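Newsletter, 28/09/2018
Reading time: 2 minutes

Foam mats and small cubes: notes from the play corner

In March we bought interlocking foam tiles for the play corner at Mowat, and many parents have asked me if I would buy them again. I would. The floor there is hard, and small blocks made a terrible noise when they fell. With the foam it is much quieter, and a cube stays where the child puts it.
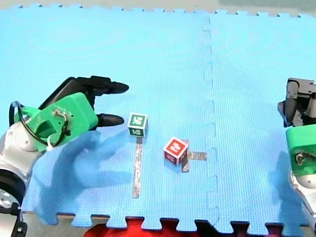
How do you clean the mat between the teeth?
With a soft brush first, then a damp cloth and a little dish soap. Let the tiles dry before you join them again.

Blue was my choice. Small toys are easy to find on it, and a red or green pattern on a cube can be seen from the door.
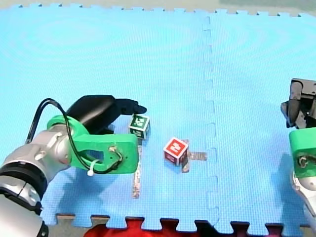
I must also say something about the seams. If two tiles are not pressed well together, the edge comes up a little and a tower placed there will lean. We press each seam with the palm of the hand, beginning in the middle. The whole set cost us 85 dollars, and I think this is a fair price.

For stacking, two cubes are enough at the beginning.

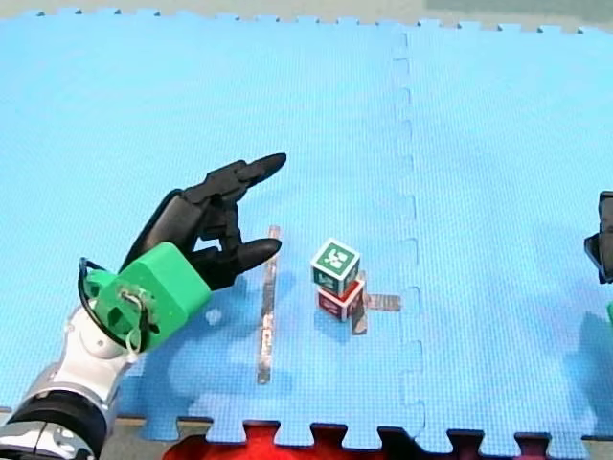 Later you can ask the child to build on a marked place. A cross of tape on the foam is very good for this. Please use a tape which comes off easily, and try it on a corner first. 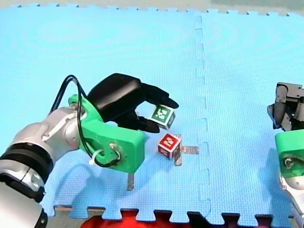
Marlene Böttcher finds that tape leaves glue on the foam after a week or so, and she prefers chalk.

Comments

Lachlan Skinner: Does chalk wash out of the foam? Ours has that woven sort of texture and it holds everything.

Yu-na Min: We have used the same tiles for 9 months. Only the border pieces got lost.

Contact: the Mowat newsletter desk | © 2018 Mowat | Back to top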